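The Woman Who Keeps Wovville's Apples

You hear the orchard before you see it, at least in the second week of May, when the bees are going and every branch above the Stekska road is so thick with blossom that it spills over the fence. I had been told to look for a green mailbox and a gate that sticks. I found both, gave the gate a good shove with my hip, and was met halfway up the drive by the owner, a retired school bus driver in a sun hat who had already put the kettle on.

She asked me to leave her name out of it ("everyone who needs to find me can find me"), and so I will. She has lived on this hillside for 40 years and has 53 apple trees on it, most of them kinds you will never meet in a grocery store.

"People come up here wanting a Red Delicious," she said, pouring the tea. "I tell them, well, you've driven past four stores to get here, and every one of them had a Red Delicious."

How it started

The first trees were here when she bought the place, and they were in sorry shape. She knew nothing about pruning, so she borrowed a library book, read it on her lunch breaks, and cut far too much off the biggest one.

"I cried over that tree," she said. "I went out in my bathrobe every morning to look at it. And two years later it gave me more apples than I could carry, so I suppose it forgave me."

It was a yellow apple with a rough brown patch around the stem, very sharp in September and sweet as anything by December if you kept it in the cellar. An older neighbor took one bite and told her it was a Willems. She had never heard of it, and neither had the nursery she called the next morning, and that (she said this with some satisfaction) was the end of her free weekends.

She started knocking on farmhouse doors. She would ask if there was an old tree out back, and there nearly always was, and the people who owned it were usually so pleased to be asked that she came home with cuttings, a pie and somebody's whole family history. The Funby, a small striped apple she is especially fond of, came from behind a feed store that was about to be torn down. She got there with her pruning saw while the men were still unloading their truck.

"They held the ladder for me," she said. "Very nice fellows."
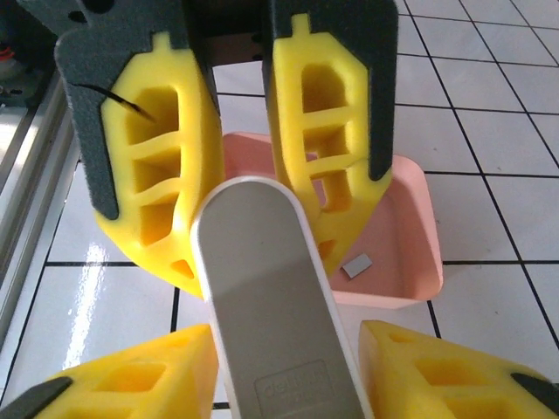
Learning to graft

We walked out to the long row after tea, and she showed me her newest grafts, each one wrapped in tape and tagged with a strip cut from an old window blind. Grafting, for anyone who hasn't tried it, means joining a twig from the tree you want to the roots of another tree, and keeping your fingers crossed.

"My first year I did five and lost all five," she said. "My knife was dull. I thought it was sharp because I'd cut myself on it, but that's no test at all."

These days she sharpens it before every session and works in the cool of the morning. She likes to collect her cuttings in winter and keep them in the refrigerator, wrapped in damp newspaper, next to the butter. Guests have learned not to ask.

What happens to all the fruit

A good fall brings in 800 pounds or so more than she can use, and she does use a lot. There is sauce, there is cider, there are the dried rings she hangs on strings over the stove — I was sent home with a bag and finished it before I reached the highway. The rest goes down to Wovville in the back of her station wagon, where it is set out on the church steps for anyone who wants it.

I asked what she would like to see happen to the orchard someday. She took a while to answer, and pulled a few weeds while she thought.

"I'd like somebody to be a little foolish about it," she said. "You have to be, or you'd never get out here in the sleet. And I'd want them to keep the Willems, even if they let the rest go wild."

Cuttings are free to anyone who writes to her care of the Wovville post office before the end of winter. She asks that you send a padded envelope, and that you let her know how the tree is doing.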